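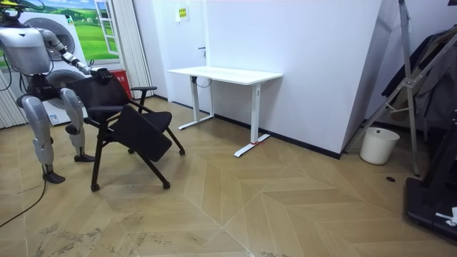

Week 7: Seating, posture and the adjustable workstation

Unit coordinator: Haruto Matsuda

Read chapter 2 of the course reader before the tutorial. The chapter on lighting can wait until after the mid-semester break.

Terms used this week

Seat pan: the part you sit on. Its depth matters as much as its height, and it's the dimension people most often forget to measure.
Popliteal height: floor to the underside of the thigh behind the knee, seated, shoes on unless the survey states otherwise.
Lumbar support: any shaping or pad that meets the inward curve of the lower back.
Static load: muscle effort held without movement. Holding a phone against the shoulder is the usual case.

Setting seat height

Start with the feet flat and the thighs close to horizontal. If the desk is fixed and too high for the person, raise the seat to suit the desk and supply a footrest. A fixed desk at 68 cm suits some shorter adults and is low for many others, so check thigh clearance under the top before changing anything else.

Seat depth should leave a gap of two or three fingers behind the knee. On a chair with a sliding pan, set the depth after the height. If the pan doesn't slide, a back cushion will shorten it, though it also moves the person forward of the armrests.

Backrests

Mesh backs are cooler in summer and spread pressure fairly evenly. Foam backs hold a lumbar shape better if the foam is dense enough. Neither will help someone who perches on the front edge, and in the Gál study more than 26 participants did so for most of the afternoon. We'll go through the method in the tutorial — look closely at how posture was coded.

Armrests

Set them so the shoulders stay relaxed. Armrests that strike the desk edge keep the person too far back, and they then reach for the keyboard. Lower them or take them off.

Tutorial task

Work in pairs. Measure your partner's popliteal height and seated elbow height, then compare both with the range of the chair you normally use at home or in the library. Record everything in centimetres on the Flutar sheet. Bring a tape measure and wear flat shoes.

Sheets are due at the start of the week 8 lecture. Late sheets go in the box outside the unit office.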